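**Ticket 1000: Marks on cream tabletop, packing room, Bavdale site**

**Category:** Furnishings and surfaces
**Priority:** 4 (routine)
**Opened:** 3rd December
**Reported by:** Packing desk
**Assigned to:** Lotura Facilities Support
**Status:** Closed, with follow-up

**Summary of the request**

The packing desk reports faint red marks on the large cream table used for filling and checking small retail bags. The marks do not come off with a dry cloth. The desk asks Facilities to determine the source, to recommend a cleaning method that will not dull the surface, and to advise whether the table may remain in service for the Skandetti gift order.

**Initial assessment**

The table was inspected under the room lights and again with a hand lamp. Two kinds of damage are present. The first is a light scuff, gray when seen at an angle, where the finish has been rubbed. The second is a red mark with a soft edge, sitting on top of the finish. The second kind transfers slightly to a damp white cloth. It is therefore a deposit and can be removed.

The packing desk was asked to list the materials handled at the table during the current order. The list supplied was as follows:

- printed plastic bags, pink
- clear plastic bags, tied by hand
- cosmetic samples in hard tubes
- tissue paper, white
- packing slips, black print

**Log entry 1**

Transfer from the pink bags was considered first, as the color is close. An unused bag was pressed against a hidden part of the underside of the table and left overnight under a weight. No color was left on the surface. The test was repeated with the cloth damp, and the result was the same. The bags were ruled out.

**Log entry 2**

The packing slips were ruled out on color. The tissue paper was ruled out for the same reason.

The cosmetic samples were then examined. A box of 84 was opened and each tube was checked at the cap. In four of them the cap did not seat fully, and a trace of red product was found on the outside of the rim. One of these was rolled a short distance across white paper and left a mark similar in shade to those on the table.

**Log entry 3**

Cleaning was tested on one mark near the corner, in this order:

1. Dry microfiber cloth. No change.
2. Cloth dampened with warm water. Slight improvement.
3. Cloth dampened with warm water and a drop of dish soap. Mark reduced by half.
4. Temba surface cleaner, applied to the cloth and left in contact for one minute. Mark removed.

The surface was wiped with clean water afterward and dried. No loss of sheen was noted. Scouring pads, powders and nail polish remover are not to be used on this table.

**Log entry 4**

The table remained in service while cleaning supplies were on order. The faint red marks and scuffs are on the open part of the cream surface, in front of the gold tube with black end caps.
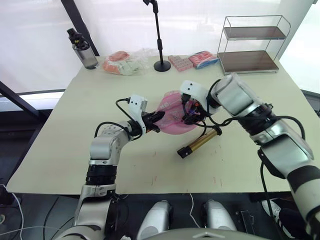 Vesna Popescu replied that the packing desk accepts the cleaning method but does not agree that the samples should be checked at the table. The desk has no second surface of suitable height, and opening each box elsewhere would mean carrying it through the corridor twice. She asked whether a washable mat would be acceptable instead, and whether the scuffs could be polished out at the same visit.

**Response from Facilities**

A mat is acceptable, provided that it is plain, lies flat and is wiped at the end of each shift. It should be large enough for a tube to be set down and to roll without reaching the bare table. Tubes with a cap that does not seat are to be placed upright in a lidded tray and returned to the supplier with the box number.

Polishing is not recommended. The scuffs are shallow, and polishing one area of a cream finish usually leaves a patch that is more noticeable than the original wear. The scuffs will be reviewed when the room is repainted in May.

**Actions**

- Remaining red marks to be cleaned by Facilities using the method in log entry 3.
- Mat to be ordered by the packing desk and charged to the Skandetti order.
- Cleaning instructions to be posted inside the supply cabinet door.
- Scuffs transferred to the May maintenance list.

Ticket closed with the agreement of the packing desk. Any new marks should be reported under a new ticket quoting this number.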